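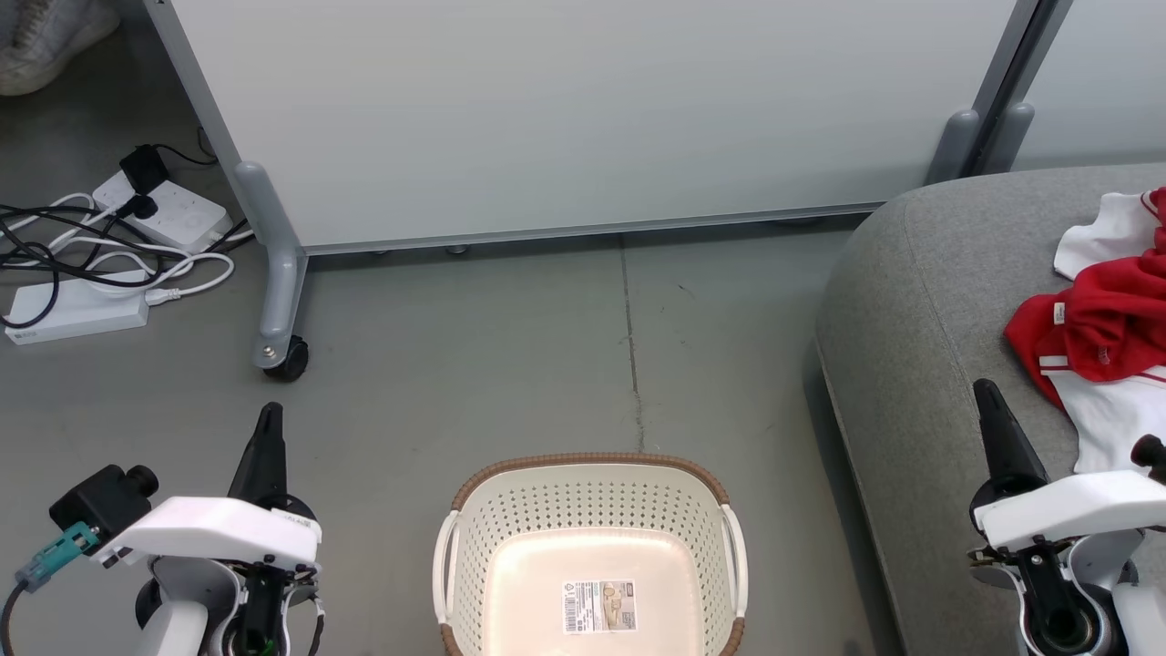 The reading challenge, and why I'm sitting it out

The sign-up sheet for the new year's reading challenge went up at the Miltlow Readers' Circle in December, and it asks for the same thing it asked for last year: a number. You write down how many books you mean to finish by the end of the year, you sign next to it, and every other month somebody reads the list aloud. I left my line blank. Viorica Stoyanova, who edits this newsletter, asked if I would explain myself, and gave me more room than I expected.

I should say up front that I did the challenge last year. I put down 41, which was a silly number I got by taking what I thought I'd read the year before and adding a few for ambition. I made it, with a little cheating. I want to describe the cheating because I suspect it is common.

By September I was nine behind. I had been reading a long history of salt mining that I liked very much, and it had taken me most of the summer. So I put it down with two chapters left and went looking for short books. I read a book of poems standing up in the kitchen. I counted a play. I counted a cookbook, which I had read in the sense that I had turned all the pages and made one soup. In the last week of the year I read four novellas, and I could not tell you now what happens in any of them except the one with the ferry.

The salt book is still on the shelf with a bus ticket in it. It didn't count, you see, because I didn't finish it. I had read more than 500 pages and got no credit, and the poems took me forty minutes and were worth one whole book.

I brought this up at the October meeting, and Velimir Georgiou said that was my own fault and the challenge couldn't be blamed for it. He has a point. He also logged 88 books last year, the highest total in the group, and when I asked him which one he would give to a friend he had to go and look at his list. I'm not saying this to embarrass him (he's read this piece and told me to leave it in). He says he enjoyed all of them at the time. I believe him. I still think it's odd to read that much and need the list to tell you what you liked.

The usual defense is that a target gets people reading who otherwise wouldn't. I've heard this so often that I went looking for where it came from in our own case, and I couldn't find much. We have kept the sheets for seven years. The people who set high numbers are the people who read a lot anyway. Of the ones who came in saying they wanted to get back into reading, most put down twelve or twenty, fell behind by spring, and were too embarrassed to have it read aloud. A few of them stopped coming. Maybe they would have stopped coming regardless. People move, have babies, take up pottery. But I wouldn't hold those sheets up as proof that the thing works.

Then there's the app. Several members now use Runen to keep track, and Arben Omerović has proposed that we all move over to it so the sheet can be retired. I tried it for a month. You scan the barcode, you enter your page each night, and it draws a line showing whether you're ahead or behind. It told me I was a "steady reader." It told me this after I had read nothing for six days. It also has badges, and I'm sorry to report that I stayed up until half past midnight to get one. I was reading a mystery, I had guessed who did it a hundred pages earlier, and I stayed up for a little picture of an owl.

What bothered me more was how I picked books while I was using it. I'd stand at the library shelf and check how thick things were. I had wanted for years to try the Kornmont novels, all five of them, and I passed them over twice because the first volume alone would have wrecked my line. Who was I keeping the line straight for?

Arben's answer is that you can set the app to count pages and leave books out of it. Fine, that would fix the salt mining problem. It wouldn't fix the other one, where you're reading with one eye on the meter. And pages aren't equal either. Anyone who has gone from a thriller to a book of philosophy in one evening knows a page can take thirty seconds or ten minutes. Whatever unit you choose, people will drift toward whatever makes the unit go up. I did, and I'm not especially competitive. I lose at cards without minding.
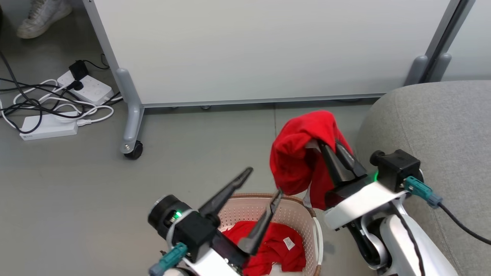 I do see the case for keeping a list. I've kept one on and off since college, in a green notebook with a bad spine. It goes back to 2000, with gaps, and I like having it. I can look up what I was reading the winter we had no heat. Some entries have a line of comment ("too many cousins") and some have nothing. There are books on it that I have no memory of and a few I've listed twice, years apart, with opposite opinions. A list made afterward doesn't push you around. A number chosen in advance does, or it did me.

Milovan Petkov has been making a quieter argument, and I think it deserves more time than it got at the last meeting. He'd like us to drop the totals and have each person name one book in December that they have been avoiding. At the end of the year you report back. You might have read it, or given up on page 60, or never opened it, and all of those are acceptable answers as long as you can say why. Milovan's own choice would be a nineteenth-century novel that his sister gave him when he finished school. He has moved house with it three times.

I'm a bit doubtful about this too, to be fair. I can picture all of us naming something grand and then spending a year feeling guilty about it, which is the challenge again in a nicer coat. I can picture the meeting where fourteen people explain why they didn't read the long Russian one. But at least there would be something to talk about. "I read 30" is the end of a conversation. When the totals were read out last time we clapped for each person, and then there was a pause, and then somebody asked if there was more cake.

The other suggestion on the table is from Damir Kadrić, who thinks we should keep the number but make it private. Write it down, seal it, open it a year later. This would solve the embarrassment and would save the reading aloud, which takes a good quarter of the meeting. I asked him what it was for, in that case. He said it was for him. I didn't have a reply to that and I still don't. If a number in an envelope gets Damir through his winter reading, then he should have his envelope. I'd only ask that the rest of us aren't handed one.

A word on the prize, because I know it will come up. The Dabbas bookshop has kindly given a voucher for the top total two years running, and some members feel we'd be ungrateful to change the rules now. I talked to them at the counter. They don't mind what the voucher is for. They were under the impression that it went to whoever wrote the best review, and were a little surprised to hear otherwise. I'd be happy to see it go to a review. I'd be happy to see it drawn out of a hat. I'm less happy about it going to whoever found the most novellas in the last week of the year, and I say that as someone who was looking for them.

We're supposed to settle this at the next meeting. My guess is that we'll vote to keep the challenge as it is, since it's already printed on the bookmarks, and that I'll grumble and be outvoted and go home. That's all right. I'd ask just two things of anyone who does sign up. Let unfinished books count for something, even a half. And if you find yourself at the shelf in the fall holding two books and weighing them in your hands, put the light one back for a minute and think about whether you want to read it.

As for me, I've taken the bus ticket out of the salt book and started the second-to-last chapter over from the beginning, because I had forgotten who owned which mine. The first Kornmont is next. I have no idea how long it will take me, and the library lets you renew twice.

Anyone who wants to write in on the other side is welcome to. Viorica says she needs copy by the end of the month and that it should be shorter than this.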